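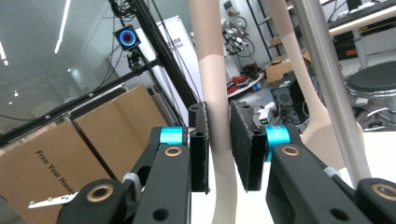 One leg, beige. There are others.

I have been in a rental dispute with a chair. Westerberg Furniture Hire wants 596 dollars for the set, which I had for my sister's fortieth in October and returned, I thought, in full. Trevor Ouellet at the depot says I'm one short. My cheque for the 300 dollar deposit cleared in a day. The refund is apparently travelling by canoe.

Trevor has offered to knock off 100 as a goodwill gesture. I've asked my neighbour Folke to check his garage – he left the party late, and seated.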